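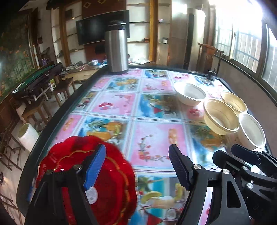 Trondora folding party table review: two summers in

April 5, 2018

I put off writing this one because I wanted to have a full year of abuse behind me first, and then the year turned into more than a year, and now the weather is warming up and people have started asking me again what I use for cookouts. So, the Trondora six-footer. I bought mine at the Fliltstead outlet store with my own money, and nobody sent me anything.

Quick background. My old table was a hand-me-down with a hinge that pinched you every single time you closed it (I have a scar on my thumb, it's tiny, I'm still mad). I host a lot. Birthdays, block parties, the chili thing every September. I wanted something that would fold in half, fit behind the water heater and hold a full drinks tub without bowing in the middle.

Does it hold the tub? Yes! I filled ours with ice and cans and left it dead center for an entire afternoon, and the top came back flat as you please. The box brags about a much bigger load than that and I haven't tested it, and I'm not going to stand on it to find out. My brother-in-law leaned his whole self on one end while telling a story and it didn't tip, so there's your stress test.

Setup is easy once you know the trick, and the instructions don't tell you the trick. You flip out the legs, slide the little metal collars down, and then you have to push each collar past the point where it feels done. There's a second click. If you skip the second click the leg will wobble and you'll think you got a dud. I very nearly returned mine over that. With two people it takes no time at all, and alone it's more of a wrestling match, mostly when you try to turn the thing upright.

Folding it back up is where I get grumpy. The latch in the middle is stiff plastic, and on a cold morning it does not want to move. I rubbed a bit of candle wax on it last fall and that helped a lot. The carry handle is fine for going from the garage to the yard. I wouldn't want to haul it across a park, because the handle has a seam down the underside that digs into your fingers. I wrapped it with bike tape - ugly, but my hands are happier.

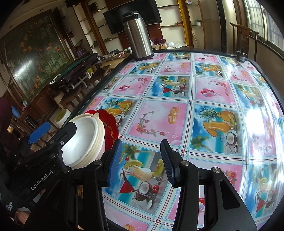 Now for covers, which I get more questions about than the table itself. Trondora sells a fitted one and I don't love it. The elastic went slack after 5 washes and the corners started riding up, and it only comes in gray or a sort of oatmeal color that shows mustard from across the yard. What I keep going back to is the cheap shiny patterned kind you just throw over the top. A busy print on a glossy cover hides a world of dribbles, and a white bowl of potato salad looks downright festive sitting on it. Get one long enough to hang over the sides, buy a set of clips too, and you're done. The clips from Szewczyk are the ones I use. They're springy enough to grab the Trondora's thick lip without popping off, and the off-brand ones I had before would go flying the minute a breeze came up.

Cleaning the bare top is simple. Dish soap, warm water, an old towel. Barbecue sauce came off fine even after sitting overnight. Permanent marker did not (thank you, niece), although rubbing alcohol took it down to a faint ghost you'd only see if you were looking for it. Don't use the scratchy side of the sponge! I did, once, and now there's a dull patch the size of a saucer.

I also borrowed a neighbor's Zostard for a weekend so I could compare. It's lighter and the latch is so much nicer, one thumb and it pops. But it sat a little low for me, and the top had a pebbly texture that grabbed crumbs and wouldn't let go. If your back is bad and you're moving a table every week, I'd look at the Zostard. For something that comes out a dozen times a year and has to hold up a lot of food, I'd stay with the Trondora.

Price-wise, I paid 60 dollars on sale. The last time I checked the store's site it had 591 reviews, and the grouchy ones were nearly all about the wobble, so I suspect a lot of folks out there are missing that second click.

Would I buy it again? Yep, and I'm thinking of getting a second one for the kids' end before summer. If they ever fix the latch I'll come back and update this.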